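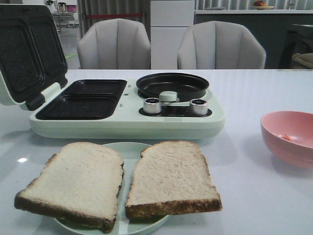
The breakfast station at the Flidau open day, with bread on the plate and the sandwich maker open.

The Flidau open day is a public demonstration of household robotics held at the Broneck building in Flidau. It is organised by Mumeck, a small engineering firm that develops control software for robot arms. The most recent open day took place on Monday, July 21, 2025. The event is best known for its breakfast station, at which a robot arm handles bread and cooked food at an ordinary kitchen machine.

Background

Mumeck moved into the Broneck building from a smaller workshop in the Ansari district. The first open day was held in November of the same year and was meant for local schools only. Later ones were opened to the general public. Entry is free, but places must be booked, and each group is limited to 10 visitors. A group stays for one hour and is taken through the building in a fixed order, ending at the breakfast station.

Breakfast station

The station is laid out on a white table. The main piece of equipment is a mint-green breakfast machine that combines a sandwich maker with a round frying pan. Bread is set out on a pale green plate and shrimp in a pink bowl. The same dishes are used for practice runs and for public sessions, so that results from the two can be compared. 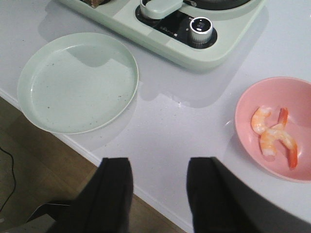 Two shrimp in the pink bowl, seen from the gripper.

Food was chosen for the demonstration over plastic blocks, which had been used at the first open day. Bread bends and tears if it is held too tightly, and shrimp are curved and slippery, with no flat side to grip. Mumeck describes the two as a fair test of whether an arm can manage things found in a normal kitchen. None of the food handled by the arm is served to visitors.

The task is divided into 4 stages. The arm moves the bread from the plate to the sandwich maker, one slice at a time. It then goes to the bowl, picks up a shrimp and carries it to the frying pan. The third stage is the turning of the control knobs, and the fourth is the clearing of the table.

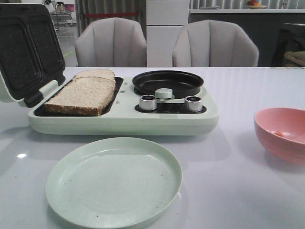
A slice that lands out of line with the one beneath it is counted as placed, provided that both are inside the tray. In earlier versions of the rules the edges had to match, and most attempts were marked as failures for that reason alone. The rule was relaxed after the second open day. A slice that falls on the table or catches on the hinge still ends the attempt.

Up to 3 attempts are made for each group. A member of staff sets the table again between attempts, and visitors may ask questions during this time. Before each open day the arm completes 600 practice runs, mostly in the evenings when the building is closed.

Picking up the shrimp is generally the slowest stage. The fingers have to come down over the bowl without pushing on its rim, as the bowl is light and slides easily. Visitors are asked not to lean on the table while the arm is moving.
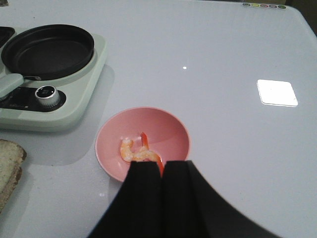
Visitor arrangements

The Broneck building has step-free access from the street. Children are admitted with an adult. Photography is allowed without flash, which can disturb the cameras used by the arm. Bags and coats are left at the front desk.

A printed sheet listing the stages and the rules for a successful attempt is given out on arrival. Results are posted in the entrance hall the following week. They are listed by group, with the stage at which each attempt ended.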